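Clearing a Shared Worktable: What Works and What I'd Skip

Most tidying advice assumes you own the table. At Vonow we don't. We share ours, and every product I was told to buy (the Vadard drawer tray, the Dolach label kit) ended up as one more thing sitting on it. Here is the method I use now. It costs nothing and I still have doubts about step 4.

1. Set a timer for 10 minutes. The guides that say 40 are padding.

2. Start with paper. A loose pile hides small stuff, so lift the whole thing, shake it gently and square it up. Don't read it.

3. Stack boxes flat, biggest at the bottom. Slanted boxes eat a surprising amount of room. Crumpled bags get opened and checked before they go in the trash.

4. Put each leftover item where it gets used. Fine in theory. In practice half of it has no such place, so I allow one small bin and empty it in October.

5. Leave marked areas bare. If a surface has circles, ovals or dots on it, someone wanted them visible.
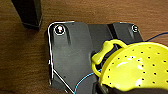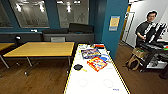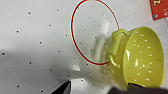

Tabletops up close and across the room. Second picture: boxes and papers toward the far end of the white table.

6. Wipe last. Use a barely damp cloth on wood and go with the grain. I don't believe in special sprays, and the Salgado one left streaks on my own desk. Dry around bolts and metal rods with a corner of the cloth.

7. Check again after 3 days. If the pile is back, the table needs fewer users or a shelf nearby. A second round of sorting won't fix it, whatever the label kit's leaflet claims.

Last updated July 20, 2025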